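Sticky drawers, squeaky hinges, other small stuff

Quick list, meant to tidy this up months ago. Most of it came from Nilmini Saha, some from me ruining things first.

Wood drawers that stick. Pull the drawer all the way out, brush the runners, then rub a candle stub along them. Plain white candle, no scent. Don't use cooking oil. It goes gummy by November and you're back where you started, with ants.

Squeaky hinge. Pop the pin, wipe it, smear of petroleum jelly, back in. One hinge at a time or the door comes down on your foot.

Stripped screw hole. Wooden toothpicks and a bit of wood glue. Snap off flush, let it sit overnight, drive the screw by hand. Not the drill!! I know its slower.
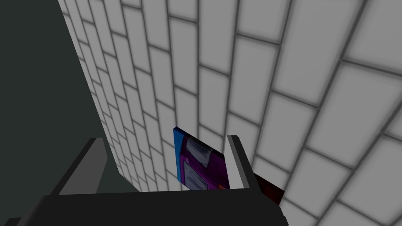
Page last changed: 06/08/2023

Jar lids in the shop. Screw the lid to the underside of a shelf, two screws so it won't spin, then twist the jar up into it. Small jars only. Janaka tried it with a big pickle jar full of nails and we were sweeping for a week.

Rusty pliers. White vinegar, overnight, scrub with an old toothbrush, rinse, dry them right away. Drop of oil on the joint. Work the handles till teh oil gets in there.

Paint cans: bang 4 nail holes in the rim groove before you start. Drips run back in and the lid goes on clean next time. Write the room on the lid too, not just the color.

Dull scissors, fold up some foil and cut through it. Helps a little. For fabric scissors pay somebody.

Still to add: Tharindu's way of getting caulk out of a shower corner, once he sends it.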